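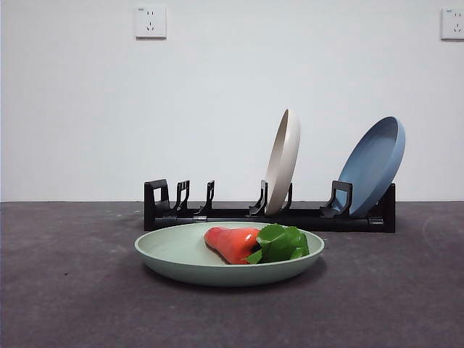

Toy fruit on a green plate

TV 204: Unscripted Formats
Handout 5 – Casting and cast turnover

Reading for this week: the Ollidthorpe casting file (course folder, 2 documents). Bring your notes from the October session on format bibles.

1. What a returning cast does

A long-running reality show sells familiarity. Viewers learn who talks first, who sulks and who gets the last word, and the editors cut to those habits. When a household or a couple leaves, the show loses the shorthand along with the people.

Our main case is Ultcombe, a cooking contest set in a shared house. Its producers received nearly 900 applications for the second series and called back 200. Two places went to people from series one. Note how early in the process those two were confirmed.

2. Props and casting tapes
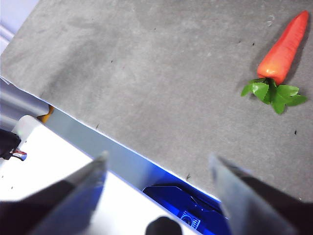

Casting tapes for food shows are usually shot without food. Applicants are given a task at a table and asked to talk while they do it, and the producer listens for pace, opinion and how they handle being interrupted. A plastic carrot with a green leafy top will do for this, as the applicant only has to say what they would cook with it and argue the point. Mark the tape for talk first, then for hands.

Terms to know:
Callback – a second interview, normally on camera
Holdover – a cast member kept from the previous series
Cold open – material shown before the titles

3. Exits

Compare two ways of handling a departure. Furnelari gives its leavers a full farewell episode. Kontogiannis says nothing on screen and introduces the new cast in the cold open. The second is cheaper, and regular viewers tend to complain for a week or so.

For seminar: write one page on which exit would suit Ultcombe and why. Refer to at least one scene from the series. Pages go in the tray outside the seminar room before class.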